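The Two-Week Desk Reset, Reconsidered

Every spring the same advice comes round again, and this year I gave in and tried it.

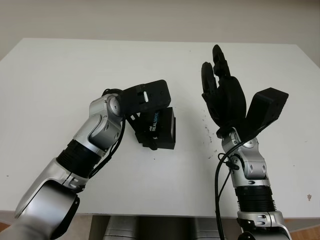 The idea is simple enough to fit on a mug. Clear your desk down to the bare surface, put everything in a box, and for two weeks take back only what you need. Whatever is left in the box on the last day goes out the door. People who sell this idea (and plenty of people sell it) promise better focus, lower stress and, in one case I saved out of spite, "a calmer relationship with time."

I have been writing this newsletter long enough to distrust anything that ends with a box by the door. Still, several of you wrote in March asking whether a clean desk makes any difference to the work done at it, and I said I would look into it. I got a longer job than I wanted.

First, the claims. The number you'll see most often comes from a survey put out by Nikolaidis, a firm that makes drawer units and cable trays. It asked 1105 office workers if they felt "more productive" after tidying. A large majority said yes. I read the whole thing, including the back pages, and the question was put to them right after they had been asked to tidy. They weren't timed. Their work wasn't checked. They were asked how they felt about a chore they had just finished, by the people who sell the drawers. I feel great after I clean the oven too, and my cooking is the same as ever.

Then there's the Bridholm method, which is the box plan with a workbook. The workbook costs $36. It has a page for writing down what your desk "wants to say." I left that page blank. To be fair to Bridholm, the sorting charts near the back are sensible, and if you have a drawer full of dead pens and foreign coins they might get you moving. So might a trash bag.

My own two weeks went like this. The box was full by lunch on the first day. By evening I had taken back the lamp, the stapler, a notepad, the good scissors and the phone charger. By the third day I had also taken back the pile of half-read papers, which every guide says must never come back, because I needed one of them and couldn't find it without bringing the rest. It turned up near the top of the pile, where it had always been. I knew my mess. I did not know my box.

Did I get more done? I finished one article early and one late. The early one was short. I slept the same. I will admit that wiping the desk was pleasant, and that for an hour or so I liked looking at it. Then I wanted a pencil.

What bothers me is how fast a matter of taste gets turned into a matter of character. The guides talk about clutter the way old schoolbooks talked about posture. A person with papers out is distracted, or sad, or holding on to the past. Maybe they just have a lot of papers. I've worked next to people with spotless desks who missed every deadline, and next to one who could barely see over the stacks and never missed any. None of that proves much either, and I'd say the same if it had come out the other way.

Some of you will ask about the Utance app, which sends you a reminder to clear your desk and gives you a streak for doing it. I used the free version. On day four it congratulated me for a desk I hadn't touched. The paid version lets you upload a photo for a score, and I didn't go that far.

If you like a bare desk, keep one. If you share a desk, or have back trouble and need the space to move a keyboard around, clearing it is plain good sense and you don't need a study. If dust makes you sneeze, same thing. But I can't find a reason for anyone to spend money on it, and I'd be slow to believe any figure that comes from a company with shelving in stock.

A few practical notes from readers who wrote in. One keeps a shallow tray for whatever is live this week and lets the rest pile up behind it, and I've copied that. Another warns against putting bills in any box, ever, and has the late fee to back it up. A third asked what I did with the things still left in mine on the last day. There was a hole punch, two adapters and a calendar from the year before last. I threw out the calendar. The hole punch is back on the desk, and I used it yesterday.

Next issue: standing mats, and whether the expensive ones are any softer.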